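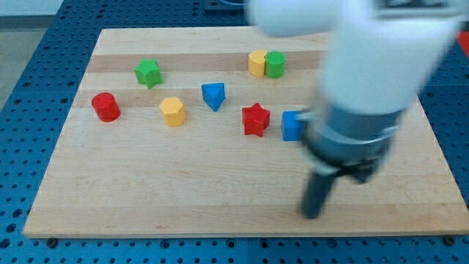
Märta Boström would like it known that the blocks are the easy part. The hard part, she says, is staying interested in them, and after 2,575 recorded episodes she has developed opinions about hexagons.

3 min read

She runs collection for Lasden, a project that teaches an arm to pick up small wooden shapes by feeding it examples of people steering it toward them. "I used to design kitchens," she says. "Now I put a star on a cutting board, and later I put it somewhere else."

Operators work in pairs, one driving, one resetting the board. The resetter's job is to be random, and people are terrible at it. "Leif Eide lines everything up. He thinks he's scattering. I could draw you his grid."

Last October she threw out 424 episodes, all of them tidy. Leif has forgiven her — mostly.

Does she keep the clumsy attempts? "If the driver misses and recovers, I keep it. If the driver misses and swears, I still keep it. There's no microphone."

The next batch is stacking, two blocks at first. She has asked for new operators and been promised a bigger board.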